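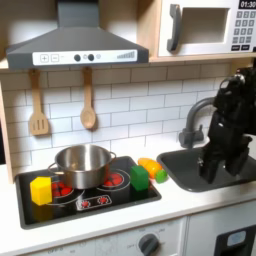
Work and Automation, Unit 4
Kitchen work: who does the small tasks?
Notes by Rania Kabbaj

Last week we read about the canteen of the Gernik factory, which serves 400 meals every working day. Today we look at the people in the dish room and ask what changes for them when a robot arm is placed at the sink.

1. The task and the job
A job is made of many tasks. At Gernik the dish room worker empties the sink, sorts the pots, checks the drain, answers the cook and notices when a handle is loose. The arm from Brarow took over only the first task. The management spoke of it as "the dishwashing job", and this wrong name caused many misunderstandings in March.

2. What the workers told
Hazem Ait Ali interviewed the morning team. They were content to lift less. They were less content with the waiting: the arm is slower than a hand, and a person must stay near it in case it drops something. One worker said, "Before, I was tired in my back. Now I am tired in my head." Please keep this sentence for the discussion.

3. New tasks
Somebody must put objects where the gripper can reach them, restart the arm after a stop and write the stop in a log. These tasks were not in any contract. The team asked for a higher pay grade and received a training of 4 hours instead.

4. Learning in a small place
Robots for kitchens are often tried first in a play kitchen, with a toy carrot or colored blocks. A real dish room has steam, noise and a colleague who passes behind you. Consider which knowledge of the workers is missing from such a trial, and how it could be brought in before the purchase.

For the next meeting
Read the Plerkance report, chapters 2 and 3. Write one page (300 words) on this question: who should decide which task is given to the machine first? Use one case from your own workplace if you have one. Papers in pairs are also accepted.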